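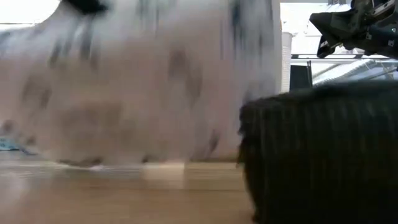
How Does a Mission Plane Work?

Have you ever wished you could fly to school? In some parts of the world, a tiny airplane really is the only quick way to get anywhere! Today we're going to visit the village of Ayaaba, high in the mountains, and find out how mission pilots help the families and churches there.

What is a mission plane?

A mission plane is a small airplane that carries people and supplies to places where there are no roads. The pilots are Christians who love God and love flying, and they use their flying to help others. They might carry a teacher on Monday morning's first trip of the week, a sick grandpa on the next one, and a box of baby chicks after that (yes, real chicks, and they peep the whole way).

The town of Elta, down in the valley, has a hangar, a fuel shed and a clinic. Ayaaba is on the other side of Plenilel, a big steep mountain covered with forest. If you walked from Elta to Ayaaba, it would take you four days. You would cross rivers on log bridges and sleep in little shelters along the trail. By plane it takes less time than your lunch break!

Meet a pilot

Tegan Kingi has wanted to fly since she was in second grade. First she learned to fly an ordinary small plane. Then she learned how to fix one, so she knows what all those pipes and wires are for. After that she had to practice mountain flying with another pilot sitting next to her, over and over, until she knew every valley by heart.

"Kids ask me if I get scared," she says. "I tell them I get careful! I pray before I start the engine, and then I do my checks, every single one."

Her plane has one propeller, high wings and big fat tires. High wings stay clear of bushes beside the runway, and they also let everyone look straight down at the treetops. The fat tires are good for bumps. You'll see why in a minute!

Everything gets weighed

Before a flight, everything that goes on the plane gets weighed. Rice, school books, soap, roofing nails, guitars for the church - it all goes on the scale. So do the passengers! You even have to hold your backpack while you stand there.

A little plane can only lift so much. On the Ayaaba run, Tegan can carry 1,000 pounds, and that has to include all the people and all the bags. The heavy things go near the middle of the plane and are tied down under a strong net. If too much weight sat in the tail, the nose would tip up and the plane would be very hard to fly.

Try this at home: balance a ruler on your finger. Now put an eraser on one end. What happens? Where do you need to move your finger to make it balance again?
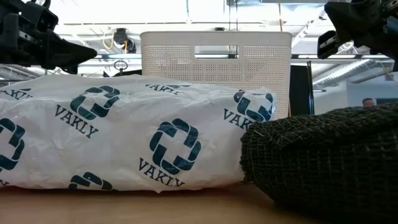
Landing on a hill

Big airports have long, flat, smooth runways. Ayaaba has a strip of grass, and it goes uphill!

The people of the village made it themselves. They cut the grass, dug out the rocks with shovels and carried them away in baskets. When they finished, their airstrip was 600 yards long. A jumbo jet couldn't land on it, but a mission plane can.

The hill is a big help. When Tegan lands, she goes up the slope, and that slows the plane down, just like your bike slows down when you ride up a hill. When she takes off, she turns around and goes down the slope, so the plane picks up speed fast. Whoosh!

There is one more rule, and everybody in Ayaaba knows it: pigs off the runway! When the children hear the engine, they run to chase the pigs away and then stand well back behind the fence.

Talking about the weather

Mountain clouds can move in very quickly, so most flights leave early. At six o'clock in the morning, Raelene Te Moana switches on the radio in Ayaaba. She teaches at the village school, and she is also the person who tells the pilots about the sky.

Can she see the top of Plenilel? Is the grass wet? Which way is the wind blowing? She looks at the windsock, a long cloth tube on a pole, and tells Tegan what it is doing. If the clouds are too low, the flight has to wait. Sometimes the whole village is hoping for mail and the plane can't come until the next day. Waiting is part of the job too.

What happens when the plane lands?

Everyone comes to say hello! People help unload, and the church leaders often say a prayer of thanks right there on the grass. Then it's time to load up again, maybe with sacks of coffee beans that the farmers want to sell in Elta, or with a mom who needs to see the doctor.

Words to know

Airstrip: a simple runway, often made of grass or dirt.
Cargo: the things a plane carries.
Hangar: a garage for airplanes.
Windsock: a cloth tube that shows which way the wind is blowing.

Something to do

Make your own windsock! Cut the foot off an old sock, tape the top around a ring of stiff paper, and hang it outside on a string. Check it in the morning and again after school, and draw an arrow in your notebook to show which way it was pointing.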